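Let people bring their own forks

I have been going to the same Sunday potluck in Ganham for 15 years, and I would like to make a case for something that gets me funny looks every time I say it out loud. Stop using matching silverware. Stop buying it, stop registering for it, stop apologizing when you run out of it and have to hand your cousin the fork with the bent tine.

I grew up in a house with a good set. It lived in a felt-lined box on top of the china cabinet and came out twice a year, and what I mostly remember is my mother on her knees after Easter dinner, going through the kitchen trash for a missing teaspoon. We found it in May, in the garden. She was happier about that spoon than she was about my report card (fair enough, it was not a great report card).

So when I moved out I bought a set too, naturally. Service for eight, heavy, brushed finish. Within two years I had six forks, nine spoons and a knife I am pretty sure belongs to Leonidas Spanos. Where do they go? Lunch bags, office sinks, the bottom of the car. I used to get really wound up about it. Now I think a drawer that keeps changing is just what happens when people eat at your house and you eat at theirs.

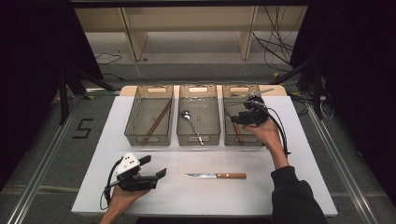
Despina Stergiou, who has hosted the potluck for most of its life, gave up on sets long before I did. You dig around until you find something you like the feel of. I always go for the same soup spoon, which is a bit too big and has somebody's initials on the back. Her nephew will only use chopsticks, even for potato salad, and he's very good at it! Guests get attached to things. I once saw two grown adults negotiate over a butter knife, and it was the best conversation of the night.

Now, I know the argument on the other side, because Aliki Stamatopoulos makes it to me about once a month. She says a matching table shows your guests you went to some trouble. And okay, I like being fussed over as much as the next person. But I'd like the trouble to go into the food, or into calling me the day before to ask if I still hate olives. (I do.) A friend of hers spent 800 dollars on a wedding set and then wouldn't let it near the dishwasher, so after dinner everybody stood around drying forks and looking at the clock.

I do draw a line at knives. Get one decent knife that cuts a tomato and keep it away from the wanderers. Everything else can come and go. If you have a spoon at home with initials on it that aren't yours, bring it along next time, and bring something to eat with it. We have plenty of potato salad already.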